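# Visit Report: Vakow Disassembly Software Laboratory

June 16, 2019

A delegation from Stallia was received at the Vakow laboratory for a half-day visit on the software used in automated server disassembly. The visit followed an exchange of letters begun last October and was hosted by Xinyi Fang, head of motion planning at Vakow.

The morning session covered Frota, the laboratory's planning package. Frota takes a model of the chassis type and a list of parts to be recovered, and returns an ordered set of arm motions. Each motion carries its own force limit and a condition for stopping. Ms. Fang explained that the planner does not commit to the full sequence at the start. It plans two steps ahead, checks the result against the wrist camera, and plans again.

The delegation then moved to the work cell to follow the processor station, where the perception software must locate the socket before any contact is permitted. 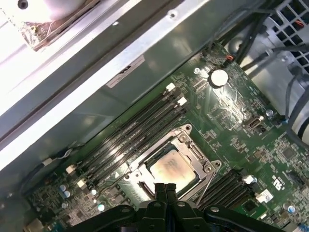

**Anahera Donnelly**
*Technical Liaison Officer, Stallia*

The bare metal top of the processor, with its smudged residue, and the open retention frame around it were of particular interest to our group. Bright metal is difficult for the perception module, and Vakow has chosen to find the socket by the corners of the frame and the white latch tabs of the memory slots. The orientation of the slots gives a first estimate of how the board is turned. A second pass at close range refines it.

The training set for this module contains more than 2000 labeled views, of which 900 were taken at close range. Ms. Fang noted that reflections from coin-cell batteries were at one time mistaken for screw heads, and that a size check was added to the detector.

Control runs separately from planning. If no valid pose estimate arrives within 30 milliseconds, the controller holds the arm in place and writes an entry to the log. Our engineers asked whether the hold could be released remotely. At present it cannot, and Vakow does not intend to change this.

The final session introduced Sosach, a replay tool that places camera views, planned paths and force readings on one timeline. Operators may mark a fault and return it to the developers with the relevant data attached - a function our own tools lack.

Stallia has requested a trial copy of Sosach and the interface documents for Frota. Vakow will send a list of supported chassis types under separate cover.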